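Allotment and Garden Chat > Sheds, Benches and Bits
Thread: Cable ties or string for beans? (and everything else)

runnerbean_ros
Right, settle something for me. I've just taken over half a plot at the Grinduver site and the chap on the next one along has everything held together with cable ties. Bean canes, netting, water butt pipe, the gate, the lot. My gran used green string for all of it and would have had a fit. I bought a bag of 200 from the market and I've used loads already because they're so quick, but now I'm looking at them thinking am I going to regret this come autumn? What does everyone else do?

mudlark50
String. Always string. Come September you cut the lot down and chuck it on the heap, string and all, and it's gone by spring (as long as it's jute, not the shiny stuff). With ties you're on your hands and knees picking little black tails out of the compost for years. I'm still finding them from the people who had my plot before me.

Tatty_Pete
Disagree! Depends on the job. I wouldn't tie a tomato with one, they cut into the stem as it thickens up. But for netting on a fruit cage there's nothing better. Mine has been up through some shocking wind and the only thing that went was a pole. I did one whole side in string the first year and spent every other evening re-tying it.

runnerbean_ros
The fruit cage is next on my list so that's handy. How far apart do you put them?

Tatty_Pete
A hand's width at the top, a bit further down the sides. Don't pull them dead tight or the net puckers and you get gaps. And get the black ones, the white ones go brittle in the sun and snap in your fingers.

saranya_iyengar
Hello Ros, welcome to Grinduver, I'm up at the top end by the taps! I'm in between the two of you. String for anything that grows, ties for anything that doesn't. What I would say is please, please trim the ends. I have a scar on my wrist from reaching through my own raspberry netting in the half dark. You want flush cutters, the sort with one flat side, and snip right up against the head. Ordinary scissors leave a sharp little corner and it's worse than leaving the tail on.

mudlark50
Or use string and never get a scar.

saranya_iyengar
I've had rope burn off your string, Mick.

Dilly_D
Has anyone tried the reusable ones? There's a little tab you press and they let go again. I got the Listar ones, 50 in a tub, and they've done 2 summers on my sweet pea frame. They cost more, and the tab gets stiff if there's grit in it, but I hate throwing the other sort away. I also leave the tails on mine on purpose so I've got something to grab when I undo them. Sorry Saranya.

Tatty_Pete
Had the Listar ones. Rubbish. Half of them let go by themselves in the cold. I went back to Dider, plain ones, never had one fail.

Dilly_D
Mine have never let go once so I don't know what you're doing to them Pete!

greenhouse_gav
Another vote for trimming. I wrapped my greenhouse pipes in bubble wrap last winter, left the ends long and then leant over to reach the tap. Straight in the ear. And if you're putting a tie round anything wrapped in plastic, go gently, it bites in and then the wet gets underneath. Wide ties are kinder. Anyway Ros, for beans I use the soft rubbery wire from Bhat, comes on a roll, you cut what you need and it lasts for ever. Dear, but you only buy it the once.

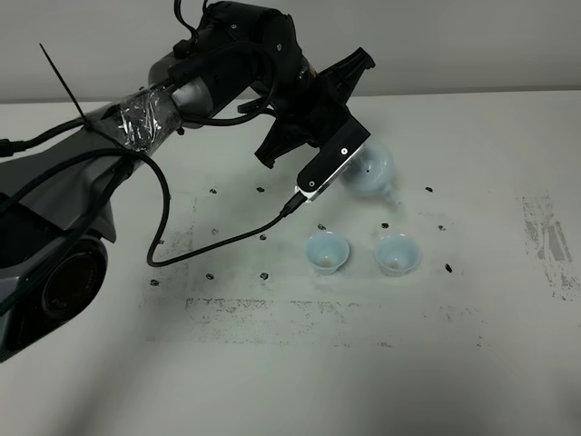 Replies, page 2

mudlark50
For ever is what they said about my hosepipe.

runnerbean_ros
Ha, thank you all. So what I'm taking from this is jute for the beans, black ties for the cage, and buy some proper cutters. I might get one roll of the soft wire to try on the tomatoes. Does it mark the stems at all, Gav?

greenhouse_gav
Not that I've seen, but do it as a loose figure of eight with the cross between the stem and the cane. Check it in July when they put on a spurt.

Dilly_D
Old tights work as well. Cut them in rings. Stretchy, free, and they don't mark anything.

mudlark50
They look dreadful though.

Dilly_D
So does your shed.

saranya_iyengar
Ros, I've got spare cutters in plot 336, knock on the shed if I'm about. I'm usually there from 4pm till the light goes. Bring them back before the raspberries want doing!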